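Play Equipment and Table Inspection
Pretend Food Area, Trovden Children's Center
Inspection date: Sunday, March 22, 2026
Form 64 – Tabletop Play and Small Items

Scope
This inspection covers the white play table, the partition wall beside it, and the pretend food and dishes in use at the table. Shelving and floor mats are covered on a separate form. Ratings are Pass, Monitor, or Remove from Use.

1. Table surface
Rating: Pass
The top is smooth and free of chips. No sticky residue was found when the surface was wiped with a dry white cloth. Staff should continue to use the diluted cleaner supplied by Plemau and should not use scouring pads.

2. Pretend baked goods
Rating: Monitor
Each item is to be checked by hand for splits, soft spots, and parts that turn or lift. The toy tart requires particular attention, as it has three small red pieces on top of the yellow filling. All three held firm under a thumb pull. The pull check is to be repeated weekly and the result initialed on the room sheet.

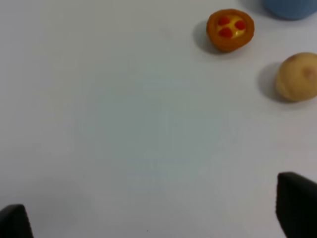

Any item with a part that moves under light pressure must be taken out of the room the same day. Glue repairs made by staff are not accepted, and a repaired item will be rated Remove from Use at the next visit. The toy bun was pressed on all sides and kept its shape. Replacement pieces may be requested from Agbeko under order line 1283.

3. Small parts
Rating: Pass
Every loose item was tried in the small parts cylinder, and none fit entirely inside. Children under three do not use this area. The age notice at the entrance was missing at the previous inspection and has now been posted.

4. Table corners and edges
Rating: Pass
Corners are rounded. The edge was checked along its full length with a gloved hand, including the underside, and no rough places were noted. The table did not rock when pressed at each corner.

5. Partition wall
Rating: Monitor
Panels are light grey and smooth. The vertical seam behind the table should be checked for any gap wide enough to trap a finger. None was measured at this visit – the seam is to be checked again in May, after the panels are moved for floor cleaning.

6. Bowls and dishes
Rating: Pass
Rims are to be free of cracks and sharp spots. The blue bowl was flexed gently and showed no whitening or lines. Food pieces may be left in bowls during play but are to be taken out before washing.

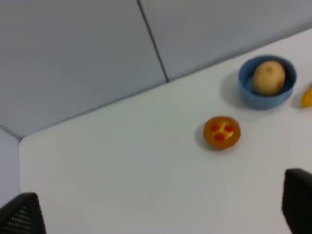
7. Cleaning and storage
Rating: Monitor
The cleaning log had two blank entries. Play food is to be washed at the end of each day and air dried on the Jisirus rack before it is put away. Lidded bins are not to be closed on damp items.

Follow-up
Items rated Monitor are to be answered in writing by the room lead. The completed form is kept in the room binder, with a copy sent to the center office.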